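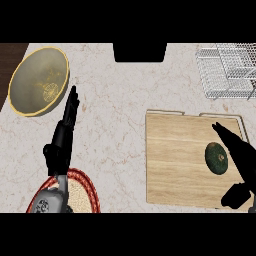 The Residential Services Office has received a number of replies to the Wednesday message on the change of water supply in Gastport, and the questions raised in them are answered below for the whole list. Most concern the white deposits that residents have begun to find on taps, kettles and shower heads. Several ask what may safely be used to remove them in the kitchen, and the answer depends on the surface. A pale marble counter with fine tan and rust-colored veins, as shown at the head of this message, must be kept clear of vinegar, lemon juice and any descaling product. These react with the stone and leave dull marks that can be removed only by repolishing. Granite is less sensitive, though residents who do not know which stone they have are asked to treat it as marble until our office has confirmed the material.

For reference, the message to which most residents replied is quoted here in full.

> To all households in the Yupanqui buildings:
>
> The town has informed us that from the start of May our district will be supplied from the eastern well field in place of the reservoir. The work on the reservoir main is expected to take 60 days. The water remains safe to drink and no boiling is required.
>
> Well water is harder than reservoir water. The figure given to us for the present supply is 155 milligrams per liter, expressed as calcium carbonate. The figure for the well supply is 311. Residents may notice scale on fixtures, spots on glassware and less lather from soap.
>
> The building softeners will remain in service on the hot water side only. Cold water lines are not softened in any of our 11 buildings.
>
> Please report leaks, loss of pressure or discolored water to the service desk at once.
>
> Residential Services Office

**Drinking water.** Hardness comes from dissolved calcium and magnesium. It changes the taste of water slightly and is most noticeable in tea. Households that use a filter pitcher should expect the cartridge to wear out sooner than the package states. Residents who have been told by a doctor to limit certain minerals should take the figures above to their next appointment, as our office is unable to give medical advice.

**Kettles and coffee makers.** Follow the instructions supplied with the appliance. Fill and empty it over the sink, and wipe up drips at once with plain water. The service desk stocks Fakum descaling powder in single packets, one per household per month, free of charge. Fakum is acidic and falls under the restriction on marble described above.

**Dishwashers.** Machines with a built-in softener have a hardness setting, usually explained in the first pages of the manual. It should be raised for the period of the well supply and the salt container should be filled. Machines owned by the buildings will be adjusted by our own staff, who will leave a card in the apartment when the work has been completed. Please remember to lower the setting again once the reservoir supply returns.

**Hot water.** One resident asked why scale is appearing on the hot tap if the hot side is softened. The softeners in the older buildings were set for the reservoir supply and were reaching the end of their capacity before the next scheduled regeneration. Valtudix, which holds the maintenance contract, has been asked to shorten the cycle. Until that is done, a brief drop in hot water pressure may be noticed between 2:00 and 4:00 a.m.

**Discolored water.** Two households reported a light brown tint in the cold water on the first morning after the changeover. This can occur when the direction of flow in the mains is altered. Run the cold tap in the bathtub for several minutes, and do not run the washing machine until the water is clear. If the tint has not gone after one hour, call the service desk.

**Charges.** Requests for a reduction in the water charge cannot be granted by this office. Water is billed by the town on the basis of the meter reading, and the notice of changeover states that rates are unaffected. Residents who wish to object should write to the town water department and include the account number printed on the most recent bill.

Replies to this message go to the full list. Questions that concern a single apartment should be sent to the service desk, with the building and apartment number in the subject line.

Residential Services Office
Yupanqui Buildings, Gastport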